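2024-09-10
Tableware, Wolia room

Carried on with the place settings today. The Kuo order came in as 291 pieces, and I checked the delivery note before anything went on the table. 7 plates chipped, put aside for return to Mirkik. The rest can be used.

Layout is the same as last time: plates in the big white bin, soup spoons in the grey tray, chopsticks in the blue-grey one next to it, serving tray at the front. Square bowl goes on the tray first, then the spoon, then chopsticks along the side.
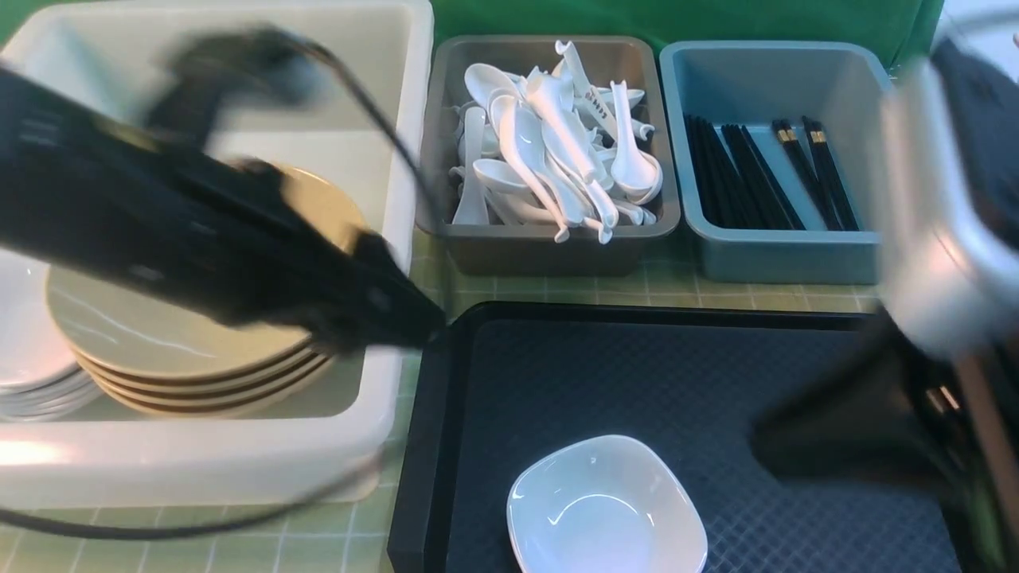 The spoons are still the slow part. They get tipped in as a heap and the handles hook over each other, so pulling one out tends to bring a second with it. Tried a shallower layer of 20 before lunch and that went better, but it needs topping up too often. The chopsticks are fine lengthwise – leave them.

The mat in the serving tray grips well. Want 12 more of the same from Zeleo before October.

To do: wash the square bowls, find the lid for the white bin, relabel the shelf. Beige plates with the brown rim stay separate from the white ones.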